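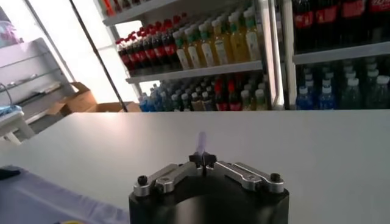 Wrist view, left arm, fingers closed. Cooler behind the table.

Tuesday, 2:15 pm. Towel-folding project, student team. Present: me, Tia, Remzi. Jade in after 3.

Goal for today is the two-arm hold on the thin cloth. Last session we only did the thick cotton and the grasp was easy because you can come in almost anywhere and get a fold. The thin one lies too flat. Fingertips slide over the top and close on nothing, or they pick up so little that it slips out on the lift.

Changes before starting:
- approach height down 2 mm from the cotton setting
- close speed at 40 percent, was 70
- tightened the outer pivot screws on both arms (Remzi)
- wrist exposure left on auto. Tia wants it fixed. The window side washes out badly and the far left is no use for anything. I said leave it until we have a full set, then decide.

Ran the corner pick by teleop first, Tia driving left, Remzi driving right. First tries were bad. Tia was coming down too far inside the edge and getting a bunch in the middle of the cloth. Better when she lined up on the hem and came in at a slant. Wrote that on the board for Jade.

Pinch looks fine from the wrist view once it has hold of something. Problem is telling whether it has. The cloth is thin enough that a small tip between the pads is hard to make out against the bottles in the cooler. We should log finger width along with the video and stop guessing from the picture. Ask Hayley if the Undden driver gives us that or if we have to read it off the motor.

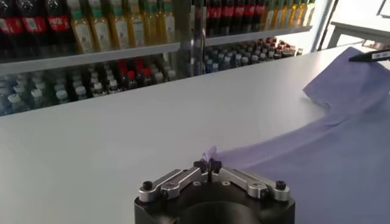 Both arms on the purple cloth, slight sag in the middle.

Sag question: how tight should the arms pull before laying it down? Remzi says nearly flat. I think a bit of slack is safer with this fabric, as a hard pull takes it straight out of the fingertips. We kept 6 episodes with slack to compare later. Have not done the tight ones.

Right arm label still has the old printing on it. Needs redoing before Celeste Vergara's group use the bench.

3:40 pm. Jade drove left for a while. Slower than Tia but cleaner grasps. Saved hers under a separate name so we can train on them alone if we want.

To do
- finger width logging (me, Hayley)
- tight pull episodes, same cloth
- new pads from Skerstead, check if they shipped
- decide on exposure
- Remzi to write up the screw torque, he did it by feel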